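**Ticket 383: gripper comparison, small cans on raised shelf**

Status: open
Site: Clavham, bench 2
Reported in July

**Problem**

The Morikawa two-finger gripper drops or tips small cans when picking from the shelf. Same arm and same program as the Daltetti gripper, which passed last month. Large cans on the table are not part of the pick list. They stay where they are as clutter for the vision test.

**Log**

09:10. Ran the standard pick cycle with the Morikawa fitted, 200 picks. 39 failures. Most were tips on the approach, the rest were slips during the lift. The controller logged no faults.

09:50. Checked the tool offset. It was still set for the Daltetti, which has longer fingers. Entered the Morikawa figures from the data sheet and saved them as a new tool. The old tool entry is kept.

10:25. Moved the arm by hand control to the left end of the shelf to check the height over the first can. 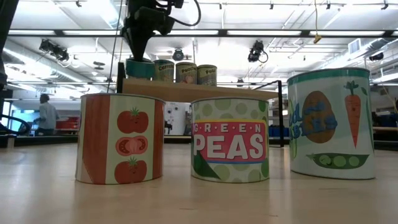

*Height check at the teal can, left end of shelf. Carrots, peaches and pears next in the row.*

10:40. Height fine at the left end. At the right end the fingers came down 3 mm low and touched the rim of the pears can. Checked the shelf with a level and it slopes. Packed the right leg and checked again. Both ends now match.

11:30. Repeated the cycle, 200 picks. Tips have stopped. 11 slips left, all on the lift.

11:45. Raised grip force one step. Slips went down, but two cans came back with dented sides. Put the force back.

13:15. Cleaned the finger pads with alcohol wipes. The left pad is worn smooth along the lower edge. No spare Morikawa pads in the drawer. Musano have been asked for a set, part 257 on their list.

14:00. Fitted the Daltetti again as a cross-check, with its own tool entry and the levelled shelf. No failures in a short run. Arm and controller ruled out.

**Findings so far**

- Tips: wrong tool offset plus sloping shelf. Fixed.
- Slips: worn pad is the likely cause. Not proved until new pads are on.
- Camera: can positions were good in every run. No change needed.

**To do**

- Fit new pads and repeat the 200 picks at normal force.
- Add a tool entry check to the gripper change sheet.
- Repeat last month's Daltetti run in full. It was done before the shelf was levelled, so the two results can't be compared yet.

Ticket stays open until the pads arrive.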